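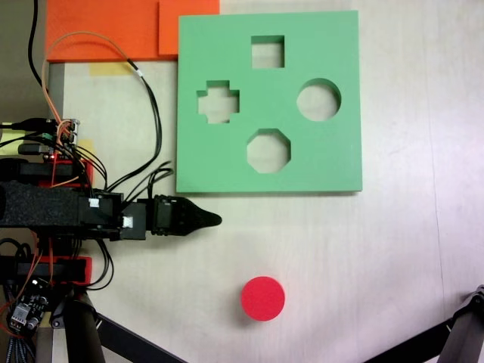

A green foam shape board and a red disc on a table, with holes for a square, a cross, a circle and an octagon.

Tendemside, April - Skoveck, a small maker of foam learning toys, announces today that its shape boards will be offered for loan in the Ersoy Family Library in Tendemside. The loan collection starts this month with 17 sets, and every family with a library card can take one set home for three weeks.

The boards are made for children who begin to learn shapes. Each one is a thick, flat slab of foam in a single color. The holes go through the whole board, so the child sees the table under it and can feel the edge of each shape with a finger. The green board has four holes: a small square, a cross, a circle and an octagon. The octagon and the circle are near to each other in form, and many children try one piece in both holes before they decide. We consider this a good part of the play.

"We wanted a toy which makes little noise when it falls from the table," the company says. "Parents in our first test group asked for this more often than for anything else."

The test group had 140 families from Tendemside and the nearby town of Cakotov. They used the boards at home during the winter and returned a short paper form with their remarks. After these remarks Skoveck made the pieces thicker, so that small hands can lift them more easily, and changed the storage bag from a string to a wide zipper.

The library will keep the sets in the children's room, on the low shelf beside the picture books. Pieces can be wiped with a damp cloth and mild soap. A lost piece can be replaced at the front desk - please bring the board with you, so the staff can find the correct size.

Skoveck has produced around 2,000 boards since the company opened its workshop in Cakotov. The boards are also for sale in the workshop shop, which is open every morning from 8.

Press questions and requests for sample sets can be sent to the Skoveck office in Cakotov.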